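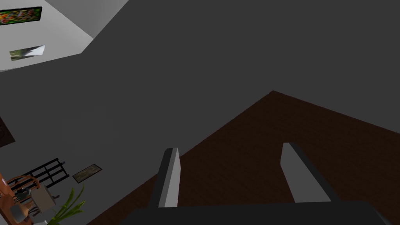 Keogh Creek Riparian Restoration – Progress Report No. 2
Prepared for the Urnness Land and Water Fund
Submitted 2025-12-24

1. Status

Works on the lower reach are on schedule. Fencing is complete on both banks, off-stream watering is operating, and the first planting has been carried out. The weir modification at Flarklow has been delayed pending a revised approval. Expenditure is below forecast for the period, almost entirely on account of that delay.

2. Fencing and stock exclusion

The fence line was set back further than shown in the original plan at the two outside bends, where the bank has continued to retreat. The additional setback was agreed with the landholder before posts were driven. Plain wire was used across the flood channel, with drop sections that release under debris load. One drop section released during high flow in September and was rehung the following week. The fastenings have been changed to a heavier gauge on the upstream side only.

Stock have been out of the creek since the fence was closed. Pugging on the eastern bank is still visible but has begun to grass over.

3. Off-stream water

Two troughs are supplied by a solar pump from the existing bore. Flow at the far trough was poor on commissioning. The fault was traced to an undersized fitting at the tank outlet, now replaced. A float valve has also been replaced under warranty by the supplier, Brikex.

The landholder has asked for a third trough in the hill paddock. It falls outside the funded scope and we have advised accordingly.

4. Planting

A total of 720 tubestock were planted on the western bank, made up of river red gum, river bottlebrush, tea-tree, spiny-head mat-rush and common tussock grass. Guards were fitted to the woody species. Sedges at the toe of the bank were left unguarded and have been browsed, probably by swamp wallabies. Losses among the sedges are higher than we would like. Survival will be reported formally after summer, when the count is more meaningful.

Planting of the eastern bank is held over to autumn. The soil there is shallow over clay and ripping was not practical in the conditions.

5. Weed control

Willow was treated by stem injection along the full length of the lower reach. Larger trees will be left standing until the root mass has died back, to limit bank disturbance. Blackberry was sprayed once and will need a second pass. Regrowth is strongest below the road culvert, where access is difficult and the contractor worked by hand.

6. Flarklow weir

The design for the rock ramp was returned with a request for further information on tailwater levels. A level logger has been installed downstream and will need to record for at least 30 days before the data can be submitted. No instream work will begin until approval is issued. The rock has been quoted but not ordered.

7. Monitoring

Photo points and water quality sites were visited as planned. Turbidity remains elevated after rain – this is expected while the upper catchment is untreated. Dissolved oxygen at the culvert pool was low in the most recent round. The reading was repeated with a second meter and stands. Of the 16 fixed photo points, one was lost when the marker post washed out and has been re-established from the survey coordinates.

8. Budget

Fencing closed slightly over budget because of the extra strainer posts at the bends. The overrun was met from contingency. Funds allocated to the weir are unspent and we request that they be carried into the next period.

9. Next period

Second blackberry treatment, tailwater data to the approving authority, follow-up watering of tubestock if the summer is dry, survival count, and site preparation on the eastern bank. A variation to the milestone dates for the weir will be lodged separately.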